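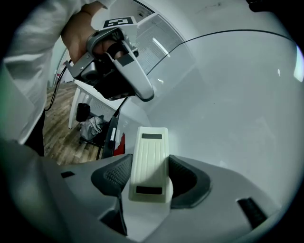 Does vinegar in the wash really do anything for musty towels?

Asked by Joni Lindqvist in Laundry and Cleaning

I keep reading that white vinegar in the rinse will fix towels that smell musty as soon as they get damp. I've read it on this site, on the back of a calendar, and in a booklet my aunt swears by that claims housewives have been doing it since 1876. I'd like to know what they were doing in 1875.

My towels smell fine out of the dryer. Fold them, put them in the closet, still fine. Then somebody takes a shower, dries off, and within a few minutes the towel smells like a basement. Bath towels are the worst, hand towels not so bad, sheets never.

What I have done so far:

- Vinegar in the softener drawer, a cupful, every load for most of December. Maybe a little better? I couldn't tell you for sure, and I was hoping it would be, so I don't trust my own nose on it.
- Baking soda with the vinegar, per my aunt. Unless I slept through chemistry those two cancel each other out and you are rinsing with salty water.
- Cladeo scent beads. Now the towels smell like a basement with flowers in it.
- A "deep clean" cycle on the machine with nothing in it. It took over two hours and I noticed no change.

The machine is a front loader, a Hanrahan, the kind with the drawer on the left. It came with the house so I have no idea how old it is. We have hard water, enough that the kettle goes white. I wash towels warm, with liquid detergent, the amount on the cap, plus a bit more lately because of the smell.

What I'm after is an answer from somebody who has fixed this and knows which thing fixed it. If you changed five things at once and the smell went away, I'm glad for you, but that doesn't tell me much. Please don't send me a link to a company that sells a packet.

2 answers

Answer from Ikechukwu Onuoha
Marked helpful

I'll try to stick to what I can stand behind.

Vinegar is a weak acid. It dissolves some mineral scale, and it can knock back some of what makes things smell if it's strong enough and sits long enough. A cup of it tipped into a rinse with gallons of water is neither. The people who tell you it works wonders have usually also started washing hotter, or using less softener, or leaving the door open, and vinegar gets the credit. I did the same thing for a year.

A smell that comes back only when the towel gets wet means something is still in the towel. Skin oils, old detergent, softener, and the bacteria that live on all of that. Drying makes it quiet but doesn't take it out. Adding more detergent can make it worse, especially in a front loader that uses very little water, and you say you've been adding more. I'd stop that first.

I changed one thing at a time, two weeks each, because my wife and I were arguing over it and neither of us was going to give in. We had the same sort of towels and the same sort of water.

Less detergent, same warm wash: slight difference. The towels got less stiff. Smell still there.

Powder in place of liquid, still warm: a bit better again. Powders often have oxygen bleach in them and liquids mostly don't, so that makes sense to me, but read the box.

Hot wash, the hottest the machine had, with the powder: this was the one. The first load smelled bad while it was running, you could smell it standing at the door. After the third load the towels stayed fine when wet. We kept on with it and they've stayed fine.

Then I went back to warm on purpose for a while, to check. The smell crept back. So I'm fairly confident about heat, as much as anybody can be with one machine and one set of towels.

With hard water I would use the full dose of powder in the hot wash, going by the hard water line on the box. That sounds like it goes against what I said above. Too much detergent leaves residue, but in hard water too little doesn't clean. I don't have a neat answer for where the line is. If the towel feels slick when it's wet, you've gone past it.

Other things:

Skip fabric softener on towels completely. It coats the loops.

Pull the rubber gasket back and look in the fold at the bottom. If there's black slime in there, no setting is going to help until it's gone. Wipe it out with a rag and diluted bleach, gloves on, and rinse it well.

Never have bleach and vinegar in the machine together. The gas that comes off is dangerous. If there's still vinegar in your drawer, flush that out with a plain rinse before bleach goes anywhere near it. I wish the vinegar articles would put this at the top.

Don't use the hot wash on anything with a label that says otherwise. I shrank a bath mat.

As for the beads, they're perfume. They do what perfume does.

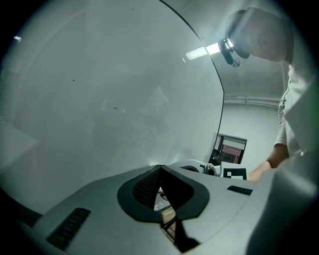

Isla Fairweather replied that heat alone hadn't done it for her, and that she thought the answer was giving too much weight to one household. Her machine is also a front loader. She ran hot washes all through one winter and still had the smell until she cleaned out the drain filter behind the little door at the front, which was packed with gray sludge and a sock. She did both in the same week, so she admits she can't say which did it, but she'd look at the filter before paying to heat all that water. She also wanted to know if Joni's towels dry all the way between showers, as a towel bunched on a hook in a closed bathroom will go sour however well you wash it.

Ikechukwu Onuoha: Fair. I should have put the filter in. Put a tray down before you open it, a lot of water comes out. And yes on the hooks, a bar is better.

Joni Lindqvist: They're on hooks, and the bathroom fan is mostly for noise. I'll move them to a bar, but I'm going to do the hot wash first and leave the hooks alone or I'll end up not knowing, same as everybody else. Gasket has slime. Haven't found the filter yet.

Answer from Flynn Ormsby

You have to strip them. Fill the bathtub with the hottest water you've got, put in borax, washing soda and a scoop of Soltex, leave them in till it's cold and stir now and then. You will not BELIEVE the color of the water, it's like tea. That's years of gunk coming out. I do mine every Friday, been doing it forever and they're great.

Also vinegar does work, my mother used it and we never had smelly towels.

Tipene Tomoana: Is the brown water gunk, though? I tried the tub thing with two brand new towels, never used, dark blue ones, and the water went dark too. Some of that is just dye. I'm not saying nothing comes out of old towels, but the color doesn't prove much. And if they need stripping every Friday I'd say the regular wash isn't working.

Flynn Ormsby: Mine are white so it's not dye.

Tipene Tomoana: OK, that's a better point than I expected. I still wouldn't do it every week.

Joni Lindqvist: I don't have a bathtub. Thank you though.

Update from Joni Lindqvist

Cleaned the gasket, did three hot loads with powder, kept the hooks. Bath towels are much better, I'd call it gone on most of them. Two old ones still smell and I think they're headed for the garage. I realize I did the gasket and the heat together, which is exactly what I told people not to do. I wasn't going to wash towels in slime to keep it fair.

Found the filter. It was clean apart from a coin. The vinegar is back in the kitchen.

This question has been viewed 1000 times.

Related questions
- Is powder detergent bad for front loaders?
- Why are my towels stiff after line drying?
- How do I get the smell out of a gym bag?
- Do dryer balls do anything?
- Zimness water softener, worth it or not?
- 15 uses for borax, which ones are true?
- What does the "extra rinse" button change?

Contact us | Community rules | Copyright and terms | Back to top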